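Re: [gripper-trials] finger sets, which to keep

Zinon list,

Replying inline, in a rush, bench is booked from 7 and I've still got the Gromdale set to put back on.

> Can you say which fingers you'd keep for the PC job? We have
> the Gromdale and the Chukwu here and can't get either to hold
> a processor by its edges without it tilting. Also is the wrist
> camera any use close in, or do you go by the fixed one?

Camera first, then fingers.

1. Wrist camera. Usable, but mind where the fingers sit in the view. Over the ribbed metal you lose a wide band right across the middle to a dark blurred finger, and the strip at the bottom picks up glare. Bright metal washes out too. Lock the exposure, auto is hopless on it.
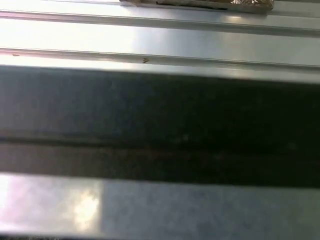 2. Fingers. Chukwu for the processor, no contest. 80 tries each, same start pose: Chukwu dropped or tilted 9, Gromdale a lot more, will send the sheet. Black fingers, slow close, and come in square to the chip. Load plate on the socket fully open before you go anywhere near it. Keep the approach high as well, the drive cage and the black cables are both on the one side and that's where the housing wants to swing.

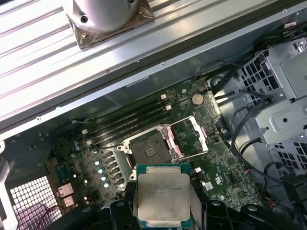 Force limit matters more than I thought. Turn it down till it slips, then up one notch. The Grernen controller resets this on every restart so check it each time, cost me a mornning in February.

Log for all 169 runs is in the usual folder, the early ones have the wrong tool offset so skip those.

Anyone tried the Chukwu with softer pads?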